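Técnico/a de célula automatizada – turno de tarde
Zonik, planta de Billham

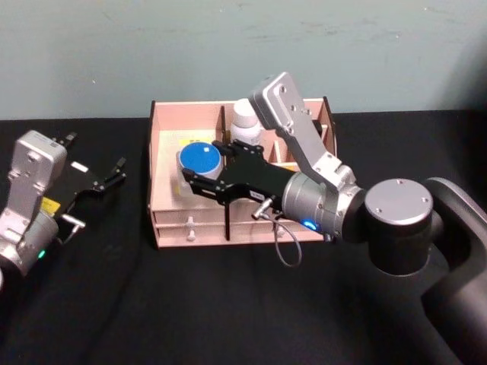 Puesto de preparación con dos brazos y organizador de madera.

Zonik incorpora 4 personas a la línea de preparación de material. La clasificación manual pasa a células de dos brazos; el personal asume supervisión, reposición de compartimentos y resolución de paradas.

Funciones
Cargar botes y frascos según la hoja de puesto.
Registrar incidencias de agarre en Zamfir – formación a cargo de la empresa.
Verificar pinzas y cableado al inicio del turno.

Requisitos
FP de grado medio o experiencia equivalente de seis meses.
No se exige programación.

Condiciones
Plus de célula: 133 euros brutos al mes.
Entrada a las 14:00.

Solicitudes en el portal de empleo, referencia 445.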